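**March, evening**

Rain until four, then a dry spell, so I walked up to the allotment and back by the canal.
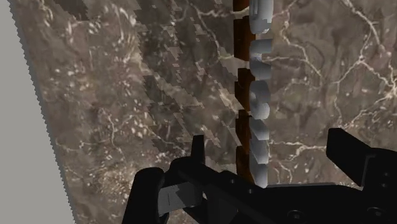 The leeks are nearly done. I pulled the last decent row and left the thin ones for Nerys Gwilliam, who wants them for soup. The ground at the Ponside end is still too heavy to dig. I pushed a fork in and it came out with a clod the size of a loaf stuck to it. Potatoes will have to wait, and the seed ones are already sprouting in the spare room.

Met Arwel Prothero at the gate. He has had his letter about the rent. It goes up from 77 to 145 a year for a full plot, and half plots go up too, though his letter did not say by how much. Mine has not come yet. He is thinking of giving up the far half, the part that floods, and keeping the fruit. I told him I would take the rhubarb if he does. He said the rhubarb was on the near half. We talked about that for longer than it deserved.

Came home along the towpath. The lock is shut again for repairs and there were 3 boats waiting below it, one with its stove going. A man on the bank was painting a water can and asked me if the shop still sold paraffin. I said I thought it had stopped, but to try Chatzigeorgiou's, past the bridge. I should have told him they close early. He may have had a walk for nothing.

Supper was leeks and potatoes with the end of the ham. Too much pepper. Washed up, then went through the seed tin and threw out anything too old to trust. Kept the parsnips, though they are two years old and probably dead. I will sow them thick and see. Need to buy:

- broad beans
- early carrots
- string
- a new rose for the small watering can

My knee was bad on the way down the hill and fine on the flat. I have put off calling the doctor since January. Will try tomorrow when the lines open, before I get busy with something else.

Read one chapter of the library book, the one about the salt road. It is due back soon and I am less than halfway. The author has been stuck in the same village for thirty pages waiting for a mule.

Wind getting up now. I left the cold frame propped open and have my slippers on. I will go up first thing and shut it.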